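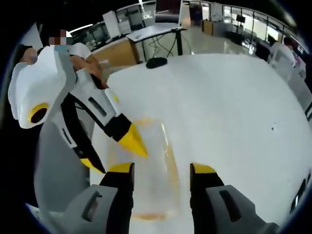

December
By Monique Brunet
8 min read

4. What the practice diaries told me

I'll start with the boring part, which is the counting. Over two terms, 47 beginner cellists in five primary schools filled in a paper diary every time they got the cello out at home. That gave me 1,979 entries to type up (my wrists still remember it!). I threw away entries with no minutes written down and kept the ones that only said things like "played for the cat", as long as there was a number next to them.

Figure 1. Clear plastic cup on a white table.

My guess going in was that the children with the longest sessions would stick with the cello. I was pretty sure of it, to be frank, and I'd told the teachers at Piltatia as much before we'd collected a single page. What I saw was messier. The children who were still playing at the end of the second term mostly had lots of tiny sessions, often just 5 minutes, scattered all over the week. Several of the ones who stopped had started out with big heroic Sunday afternoons and then gone quiet.

Now, I can't say the short sessions kept anybody playing. It could easily run the other way - a child who likes the cello picks it up on the way past. There's also the question of where the thing lives. At Jodberg the school sends cellos home in hard cases, and two parents wrote in the margins that the case was such a pain to open that they waited for a "proper" practice. At Piltatia the bags are soft and the cellos seem to end up leaning in a corner of the living room. I didn't ask about storage in the diary and I wish I had.

The other thing I keep going back to is Thursday. Group lessons at four of the schools were on a Thursday, and home practice bunched up the evening before, just as you'd expect from anyone who ever had a music teacher. The fifth school, Hirkuner, moved its lesson twice during the study and the bunching moved along with it, a day or so behind each time. I had half a mind to drop Hirkuner from the timing analysis altogether, but I've left it in and marked the weeks of each change.

A word on honesty in the diaries. Children round up. So do their parents. I found a suspicious number of tens and twenties and hardly any elevens, and one boy at Güler claimed 1,000 minutes in a weekend, which I've left out (though I admire the ambition). For that reason I lean on the number of sessions all through this section and treat the minutes as a rough sketch. Sessions can be made up too, of course, but a made-up one usually came with no note about what was played, and I checked the results with and without those blank ones. The pattern held in both, a little weaker in the second.

Section 5 takes up what the teachers thought of all this, including the two who disagreed with me.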